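Home | About | Archive | Gadgets | Contact

An afternoon at the Skallent open day

14 December 2020

I went to the Skallent open day in November expecting to be sold something, and I was. The flyer said "robots that learn by watching." There was free coffee and a tote bag. I took the coffee.

First came a talk. Skallent makes the arms, a smaller company called Aryee writes the software, and the two of them have a joint product named Skonder that was mentioned in every other sentence. The speaker told us Skonder had been trained on 1,461 recorded tasks. I asked what counts as a task. Picking up a cup is one, apparently, and so is picking up the same cup from the other side of the table. That makes 1,461 a smaller number than it sounded like from the third row.

Then we moved on to the demos. Folding a towel was "being recalibrated" when I got there. Sorting bottle caps worked fine, at the speed of a bored teenager. The one that drew a crowd was the stamping table, with two arms, a sheet of paper and a little wooden block.

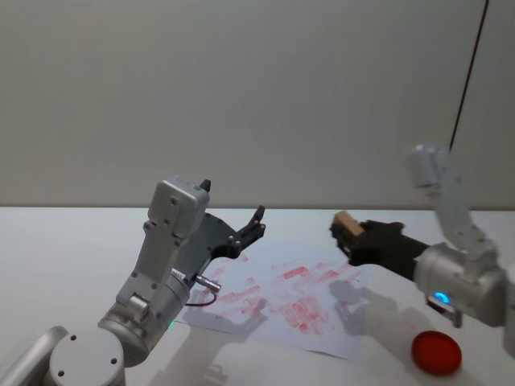
The stamping table. Red on the paper, block in the right gripper.

I'll give them this much: holding a small block like that is harder than it looks, and the arms are nicely made. But look at the paper. The marks are streaky, some are faint, and plenty of them pile up on each other in the middle. My guess is the thing has no real sense of how hard it's pressing. I asked the man at the table and he said force control was "on the roadmap." So is everything, at these events.

I also wanted to know who was driving. He said Skonder was running the arms by itself. Ten minutes later a different employee told the group behind me that a person was "assisting" from the next room. Both may be true at different times of day. I'd have liked a sign.

The price, when I finally got it out of someone, was over 2,000 a month for the pair, support extra. Irkeck, the packaging place across town, is supposed to be trying a set this winter. I'd like to see that one on an ordinary working day, with no coffee and no tote bags.

2 comments | 3 shares

Related posts
My robot vacuum, one year in
The self-checkout that called for help
What "smart" means on a box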